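The Chair Takes Everything

NOKWOOD, July 2, 2025: Furniture makers will sell you a desk for 600 dollars and promise it will stay clear. Huna, whose white table has a gray cable grommet set neatly into the top, makes no such promise, and I respect that. My table is doing fine. The chairs are the trouble. Put a mesh office chair near any table and by October it has become a shelf, first for a bottle, then for a coat. I own two. I have sat in one of them.
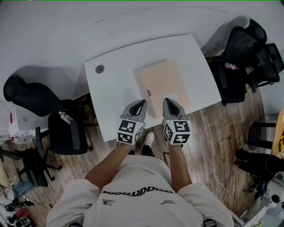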